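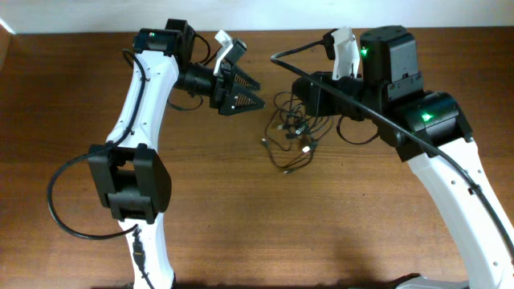
The first month was mostly waiting, according to one of the sorters at the Protgate returns shop in Flallbridge, who asked to go without a name. "You stand there and the arms think about it. You could of done the whole pile yourself by then."

That was February. I went in on a Thursday, between shifts, nobody had much time.

Cables is the job. People send back chargers and leads and adapters, all of it arrives in one knot. Used to be 14 people on the untangling benches, hands only, radio on. Now the same 14, but 2 benches have gone over to the arms, and the people from those benches moved to testing and packing.

Nobody lost a job, the shift lead said, and she said it before I asked. "I had to say it 5 times at the first meeting. They still didn't beleive me. I wouldn't have either."

What did change, then?

"My wrists," said a packer who did six years of knots. "I used to ice them at night. I don't now." She likes testing fine. Misses the talk though. At the old bench you sat across from somebody all day. Testing, you face a wall and a screen.

The software comes from Tyagi. It learns from people doing the work, so a few of the sorters spend part of the week steering the arms by hand through a job, over and over. Target is 200 runs a week. Do they get paid more for it? Long pause from the shift lead. "A little. We're still talking about that."

The sorter was blunter. "I'm teaching it what I know. That's worth something, and I'd like it in writing."

He's not against the thing. Thin cords are the worst, he said, everything looks the same color and you can't tell which end belongs to what. "I get that wrong too. So when it pulls the wrong one I'm not laughing."

Training for the new posts runs through Pustudent, evenings, online. Complaints there. Two people told me they did the course on a phone at the kitchen table, after a full shift, unpaid. The shift lead said that will move to work hours, no date yet.

Would she put arms on the rest of the benches? "Ask me when these ones are keeping up." Then the bell went and she had to go, and the sorter was already back at his place with his gloves on.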